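The Ultora box is a small wooden box for shelves and children's tables. We have made it in our workshop in Malincombe since June, and we sell it directly from this page and in the Farkodlow shop.

## What it is

A little box of light wood, cube-like in shape, with one side painted red. The wood is left without paint elsewhere, so you can oil it, stain it or let the children draw on it. Tapio Riihimäki designed the first version for his own kitchen, where he wanted a place for coins and shopping notes. 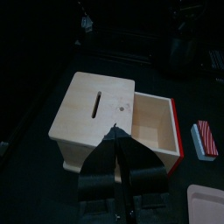
Our customers ask most often about the top. In the first version it was closed all over, and many people wrote to us that they would like to post small things inside without opening anything. Tapio then drew a new top panel with a long slot, rounded at both ends, and a small round hole lower down to the right of it. Coins, buttons and folded notes go in by the slot. The hole is good for beads, and a pencil can stand in it. Please be aware that pale wood takes small marks with daily use, and these can be sanded away lightly with fine paper.

## Using it with children

Pirjo Kettunen tested the box with the younger group in the Jääskeläinen play school. She recommends to keep it together with other simple things in strong colors, for example cups, spoons and play vegetables, so that the children can sort by color or by shape. The round knob is easy to hold also for small hands. 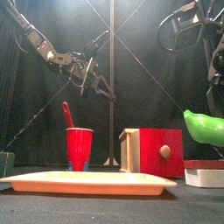 *The drawer box with its red front and round wooden knob, next to a red cup and spoon. Cup, spoon and pepper are not included.*

## Care and delivery

- Wipe with a damp cloth and dry at once.
- Do not put it in water or in the dishwasher.
- Delivery takes some 5 working days.
- Returns are accepted for 365 days, if the box is not painted or oiled.
- Guarantee: 2 years on the knob and all joints.

Page updated 23 Dec 2019.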